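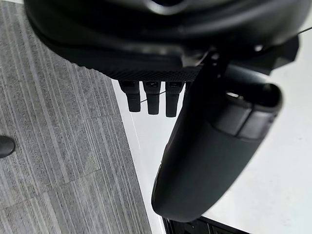
Minutes – Equipment Review, Arai end-of-arm kit
Orkuvby, second-floor meeting room
Sunday, 9:30 a.m.
Present: facilities (two), maintenance, purchasing, safety, site IT. Supplier representative from Skudis by phone for items 2 to 5.
Apologies: training.

1. Minutes of the previous meeting

Accepted with one correction. Under item 6, "monthly calibration" should read "calibration at each tool change." The open action on the storage cabinet is closed. The open action on network access is carried over, see item 5 below.

2. Status of the trial

The Arai kit is on trial under the short-term service agreement with Skudis. The agreement covers the gripper, the wrist camera, the mounting parts, remote support on working days and one on-site visit. It does not cover the arm or the mobile base. Purchasing asked whether wear on the finger pads counts as a consumable. Skudis confirmed that pads are consumable and are billed separately after the first set.

Maintenance reported 41 logged sessions to date, all in the Orkuvby service area. Of these, 3 were stopped by the operator before the task was complete. Two stops were for lost video and one was for a task that had been entered under the wrong work order. No stop was caused by a fault in the gripper. The log will be exported in full before the next meeting, as the summary sheet leaves out the operator's comments.

Skudis stated that the rated life of the finger drive is given in the manual for light duty only. A figure for our duty cycle was requested and will be sent in writing.

3. Clearance and cable routing

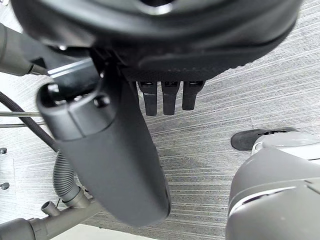
Clearance at the wrist remains the main technical question. The manual gives a keep-out distance of 300 mm from fixed obstacles during automatic moves, with no separate value for flexible ones. Maintenance's view is that this is not usable in the service area as it stands, where the finger has to be positioned close to a ribbed cable and a corrugated hose that runs down into the gray pipe fittings. Skudis said that the distance can be reduced in the settings when the arm is moved by hand control and the speed limit is on. Safety will accept a reduced value in hand control only. The automatic value stays as printed until a written assessment has been received.

It was noted that the upright open pipe stub on the fittings is not in the obstacle model. Site IT will add it together with the fittings below the hose.

Safety asked for the standing position of the operator to be written into the procedure. The current text says "beside the unit," which was considered too loose. Proposed wording: the operator stands on the side away from the hoses, both feet outside the marked reach of the arm, with the stop control in hand. Maintenance objected that the wrist cannot be seen properly from that side during fine work. No agreement. Both wordings will be tried and the item comes back next time.

Floor condition was raised briefly. Facilities has no objection to use of the unit on the carpet tile, provided that loose cables are routed along the wall and the tile seams are checked for lifting once a week. A hard mat was suggested and not taken up, as the base would need to be leveled again after each move.

4. Wrist camera

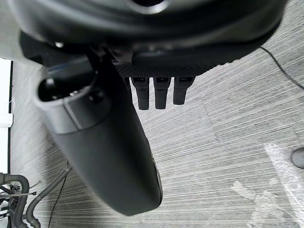 Wrist camera view: gripper finger over the carpet tile, hoses and fittings at lower left.

Operators find the view acceptable for approach and poor for contact. The gripper housing takes up the top of the picture, and the long finger covers part of the area that the operator needs. Light reflected from the floor also washes out detail in places. Skudis offered two changes:

a) An offset bracket that moves the camera outward. Adds weight at the wrist and increases the swept radius. Part number 1452.
b) A software crop with exposure locked to the lower half of the picture. No added cost under the present agreement.

Option b) will be tried first. Maintenance wants the full picture to remain available on a second window, since the housing edge is used as a reference when the wrist is rotated. Skudis will check that both views can run at the same time without added delay.

Site IT asked how long recordings are kept on the controller. The default is until the disk is full, with the oldest files overwritten. Retention is to be set by the site and entered in the commissioning sheet. Left blank at present.

5. Network and remote support

Remote support has been used twice. Both calls were taken over a phone connection, with the operator reading values aloud, because the service port is still closed on the site network. Site IT will open it on request, for the length of the call, and log each opening. Skudis accepted this but pointed out that response times in the agreement assume a standing connection.

Skudis left the call at 10:40 a.m.

6. Comparison with the Poddale offer

Purchasing tabled the revised offer from Poddale. It is a lease including the arm and the base, with a fixed annual service visit. The gripper offered is a two-finger type with a shorter reach. Maintenance doubts that it would get behind the hose run without the fittings being moved. Poddale has not been asked to demonstrate and purchasing proposes that it should be, in the same area and on the same tasks.

The two offers cannot be compared on price in their current form. Purchasing will ask Skudis for a quotation that includes pads, one spare finger and the on-site visit.

Decision: the Arai trial continues to the end of December under the existing terms. No order is to be placed before the clearance assessment is received.

7. Actions

Skudis – drive life figure for our duty cycle, in writing.
Skudis – confirm dual view with software crop.
Safety – assessment of reduced clearance in hand control.
Safety and maintenance – try both operator positions and report.
Site IT – update obstacle model, set procedure for opening the service port.
Maintenance – export full session log, propose a retention period for recordings.
Purchasing – revised quotation, demonstration request to Poddale.
Facilities – weekly check of tile seams, entered on the existing floor sheet.

8. Any other business

The spare charging lead is missing its label and should be returned to the cabinet once marked.

Meeting closed at 11:15 a.m. Next meeting in the same room, time to be confirmed by purchasing.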